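Storbridge Shared Workshop
Two-Arm Build, Handout for Session 2: Hands, Wrists and First Grasps

Bring this handout and your own notebook on Sunday. The sheet from the first session covered the stand, the shoulder mounts and the power wiring, and none of that is repeated here. If your shoulder mounts still have play in them, fix that before you do anything below.

Names used in these notes

The arm kit is the Urnberg. The motor controller is the Rolska board. The bench computer that talks to both controllers is called Erdős on the workshop network, and that is the name you type when you connect. Each arm has its own controller. Left and right always mean the robot's left and right, seen from behind the robot and looking out over the table.

1. Before power goes on

Check the emergency stop with the motors off, then again with the motors on and the arms parked. Press it, confirm that the controller reports a stop, and release it by hand. Do not clear a stop from the keyboard while another person is within reach of the arms.

Go over each wrist with a finger. The bracket screws should be snug and the cable should have a free loop at the wrist joint. A cable that is tight with the wrist straight will be pulled out of its connector when the wrist turns. Leave the slack on the outside of the forearm and tie it above the joint. Do not tie it across the joint.

Turn the wrist through its full travel by hand. It should feel the same all the way. A rough spot usually means a bracket screw is too long and is touching the housing.

2. The working area

We work on the green tabletop. Keep tools, drinks and phones off it while the arms are live. The computer and the cases stay on a separate table beyond the far edge, and the person at the keyboard sits over there too.

Set the soft limits so the arms stop short of the far edge. The limits are in the arm file on Erdős, one block for each arm. Change one number, save, reload, and move the arm slowly to the new limit before you change the next. People who change the whole block at once lose track of which number did what, and then we spend the session undoing it.

The two arms share the middle of the table. The controllers do not know about each other at this stage, so nothing in the software will stop one hand from hitting the other. Until the shared limits are written next session, move one arm at a time and keep the other still.

3. Objects for grasp practice

The first practice objects are squat orange-yellow bottles laid on their sides. They make a fair test for a five-fingered hand. The body is too rounded to pinch carelessly and the neck gives the fingers a second place to hold. The white label gives the camera something to find.

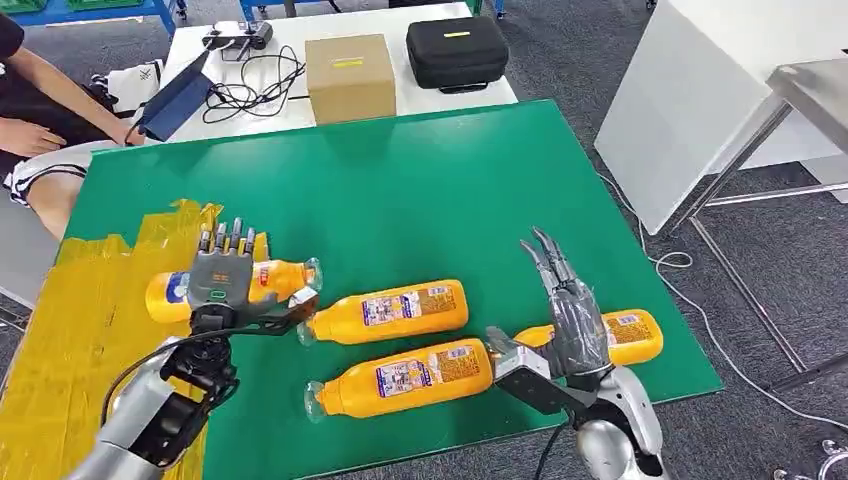
Why do we start the fingers at low current when the arm motors run at full current from the start?

The finger motors are small and they stall against anything the hand closes on. A stalled motor at full current heats up quickly and can strip the tendon anchor. At low current it simply stops closing, and you can raise the setting a step at a time until the object stays put.

Place the bottles with space between them for your first tries. After that, move them closer together, and turn some so the necks point in different directions. The approach changes a good deal depending on which way the neck faces, and you want to see that early.

4. Grasp sequence

Work through the sequence by hand control first. Do not record anything until you can do it without looking at this sheet.

Open the hand and bring the palm over the object with the forearm coming in from your own side of the table. Stop above the object. Lower the hand until the palm or the inside of the fingers makes contact. Watch the wrist current on the screen while you do this. It climbs when the hand presses down on something, and a steady climb means you have gone too far.

Close the fingers slowly. The thumb goes last. If the thumb closes first it pushes the object out toward the little finger, and a round bottle will roll.

Lift a small amount and hold for 60 seconds. Note whether the object shifted, and note the current at the start and the end of the hold. Put it down in the same place, open the hand and back away along the path you came in on.

If the object slips, write down which finger lost contact first. "Dropped it" is not a useful entry.

5. Logging

Start the log on Erdős before you move the arm and stop it after the hand is open again. Each log file holds 2000 rows, and then a new file begins. For a slow grasp you will get more than one file. Keep them together in a folder with your bench name and the arm side.

Write these in the notebook for every run:

Arm side
Finger current setting
Object and which way the neck points
Result of the hold
Anything you changed since the last run

The last line matters most when we compare notes in the second half.

6. Wrist camera

The wrist camera mounts to the bracket beneath the hand or beside the gripper, depending on which end tool you have fitted. Its picture comes out turned on its side. Leave it like that for now. The rotation is applied in software on Erdős, and if you also rotate the mount the two corrections will fight each other.

Some part of the arm or of the fingers will always be in view. That is fine. The calibration needs the finger tips to be visible at one side, so do not try to shift the camera until they vanish. What you do want is a clear view of the table edge, which the calibration script uses as a straight line.

Light is the usual problem in our room. The window is bright and the smooth tabletop throws a pale streak back at the lens. Lock the exposure with the arm over the table, before it swings toward the window. With automatic exposure left on, the table goes dark each time the window comes into view and the edge finder gives up.

For the focus check, use a closed cardboard box at the far edge of the table. Bring the camera in until you can make out the edges of the label, then step back until they blur. Write down both positions. 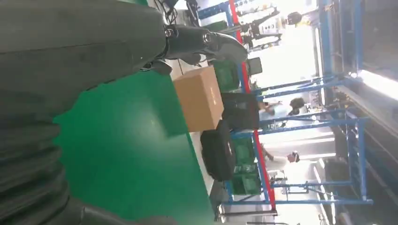

Wrist camera output before rotation, with the taped box at the far edge of the green tabletop.

7. Common faults

Finger closes but does not open again: the return spring has come off its post. Power down and open the back of the hand.

Wrist drifts after you let go of the control: the zero was taken with the cable pulling on the joint. Add slack and take the zero again.

Camera picture freezes but the arm still moves: stop the arm first, then look at the cable. Do not finish the move blind.

Controller reports a stop right after power on: the stop button is still pressed in, or the Rolska board has an old arm file loaded. Reload the file.

8. For next time

Finish at least one hold with each arm and bring the notebook pages. Read the section on shared limits in the Urnberg build notes. Groups that have a gripper fitted in place of a hand should skip the thumb step in section 4 and use the same hold time.

Park both arms, switch the motors off at the supply, and coil the loose cables before you leave.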